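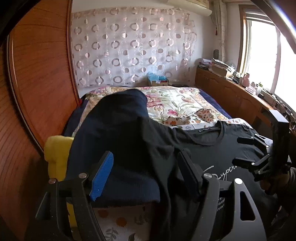 **Laundry lessons: Oteo puts grippers in Nolville bedrooms**

NOLVILLE - Folding a T-shirt takes most of us a few seconds. Teaching a robot to do it takes a lot of other people's T-shirts.

Oteo, the home robotics outfit that moved into the old Coste building in February, has started paying Nolville households to do their chores with a pair of hand-held grippers instead of their fingers. Clothes, mostly. Beds, shelves and dishes to come later.

The company wants 3,000 recorded sessions before it trains the next version of its folding software. It has signed up 40 homes so far, most of them on the Grivstead side of the river.

Each gripper has two black jaws and a small camera looking down past them, so the software learns from what the tool "sees" as well as how the hand moves. One of the tools now going out has a ribbed blue pad on the fingertip. No robot in the room, no lab bench. People work on their own beds, with their own shirts and sheets, and send the recordings back at the end of the week.

Sessions run 45 minutes. Oteo says a new person needs five or so tries before they stop dropping sleeves, so it has cut that to a flat 5 practice rounds that don't get used in training. Participants are told not to tidy up first. Patterned bedspreads are welcome, and so is whatever is piled at the end of the bed.

Dark clothes are the hard part, the company says. A black shirt next to navy fabric gives the camera very little edge to work with, espeically beside a bright window. Oteo has asked homes to keep those in the mix and leave the blinds however they normally have them.

The other way of doing it, steering a real arm by remote control, is still going on at the Coste site. Slower and dearer, according to Oteo, but the operator finds out right away when a grip is bad. Recordings from both will go into the same training set.

Not everyone is keen. A few people at Monday's information night at the Grivstead library wanted to know who gets to look at the inside of their bedroom. Oteo's answer: faces and paperwork are blurred before staff see the footage, and a household can pull its recordings any time up to training. After that, no. That last bit got a grumble.

Pay is by the session, not by the shirt. The company wouldn't give the rate, but said its the same for every home.

Sign-up sheets are at the library's front counter until Monday. Oteo is after homes with bunk beds in particular.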